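Section 4: Reheating steamed buns

Okay, this is the part most people skip to, and I get it. I've made buns in this little electric steamer more times than I can count, usually the frozen ones from Tulska, and the steps below are how I do it now. If you haven't rinsed the pot and tray yet, go back to Section 3 first.

Before you start

You'll want the steamer, its glass lid, a big plate and your buns. Put everything on one table with the steamer in the middle, the lid on one side and the plate on the other, so you never have to reach across the hot part (my first try was all elbows).

1. Fill the base with cold water up to the line, then set the steaming basket on top. Push down gently until it sits level. If it rocks, lift it off and try again – it's usually just a bit crooked.

2. Drop the perforated tray in and load the buns, pleats up. Leave a finger's width between them, more if yours are the fluffy kind, and keep them off the metal wall or they'll stick to it and tear.
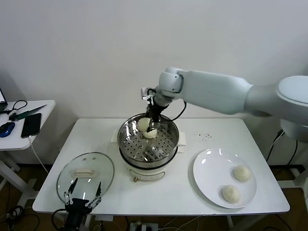
3. Put the lid on and turn the knob on the front of the base. I go all the way up until I see steam, then back to the middle. Small buns from the fridge are happy with 4 minutes of good steam. Frozen ones take longer, so break one open and check!

Note: My steamer is rated at 825 watts. If yours is weaker, just give everything a little more time and don't keep peeking.

Handling the lid

Clear glass is easy to lose track of on a white table, and I've nearly set a mug down on mine twice. Pick a spot for it and use the same spot every time.
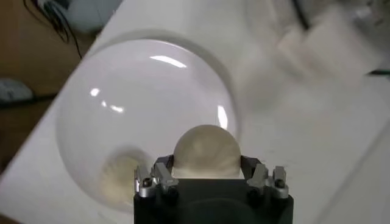

When the time's up, turn the knob off and wait a minute before you open anything. Tilt the lid away from your face so the steam goes out the back, and let the drips run into the pot instead of onto the buns (soggy tops are so sad). Then lay it flat, handle up.

Caution: The rim of the basket gets just as hot as the inside. Use the side handles on the base if you have to move it, and only after it's cooled off.

Plating

4. Have the plate ready before you lift the first bun. I like a big one with plenty of room, so nothing has to be stacked while it's still sticky.
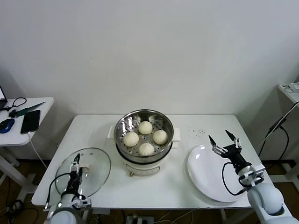

Four buns on the tray, lid off, plate at the right.

5. Lift the buns out one at a time, straight up, and keep a light grip because they dent really easily. Go slow over the rim.

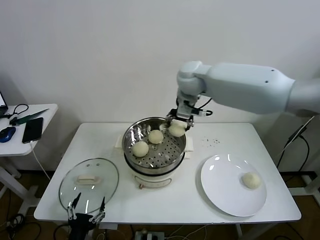

If a bun sticks, don't yank it! Slide a damp silicone spatula under it and wiggle. Khairul Chin wrote to me about lining the tray with little parchment squares, and that works great too, as long as you don't cover all the holes.

6. Wipe the table and empty the base once it's cool. Leftover water is what gives you that chalky ring, and Section 5 covers how to get rid of it.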